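Workplace Organization, Unit 2
Handout: Sorting small supplies at a shared bench
Instructor: Shoaib Jafri
Room 303, Tuesday section

1. Scope

The September lecture dealt with fixed storage: drawers, wall panels, shelving. Unit 2 covers open containers kept on the work surface itself. The method taught here is the one set out in the Pledport course notes, with the category rules simplified.

2. Terms

Bin: an open container assigned to one category of item.
Category: a group of items fetched for the same kind of task.
Stray: any item on the surface without an assigned bin.
Home row: the line along one side of the bench where bins stand when not in use.

3. The home row

Bins stand in a line along the far side, leaving the near part of the surface clear for work. Color identifies the category. Once a color has been assigned it is not reused for another category at the same bench. Labels may be added, but the assignment must be readable without them. 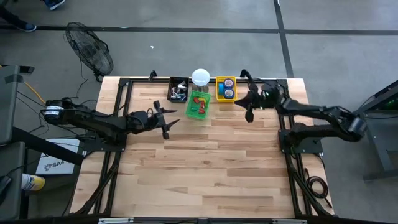
Fig. 1. Home row at the far edge of the bench: metallic tools and small parts in the black bin, blue tape in the yellow bin.

Mixed metal items are accepted in a single bin as long as each can be picked out without emptying it. When that is no longer the case, split the category. The Vosero checklist sets the limit at 22 pieces; for this course, use the pick-out test and record the result.

4. Open-sided baskets

Baskets with slotted or mesh sides show part of their contents from the side and do not collect dust in the corners as quickly as solid bins. They are unsuitable for screws, washers, or anything else that can pass through an opening.

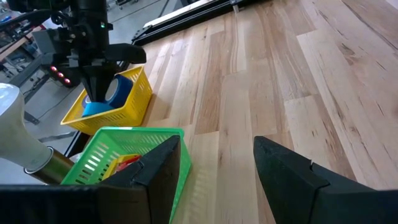

Tape is a suitable item for this type of basket. A roll standing on its edge can be lifted with two fingers, one on each side. A roll lying flat has to be gripped across its full width or hooked through the core — slower, but acceptable where the basket is shallow. Different shades of one color may share a basket. Different widths should be kept apart if the job calls for a specific width.

Baskets may be moved forward or turned during a task. They go back to the home row before the next category is started.

5. Exercise

Work in pairs. Sort the supplied items into bins, clear all strays, and draw the home row on the Hostevon sheet. Note any category that fails the pick-out test.

Reading for next week: Alexiou, section on drawer dividers.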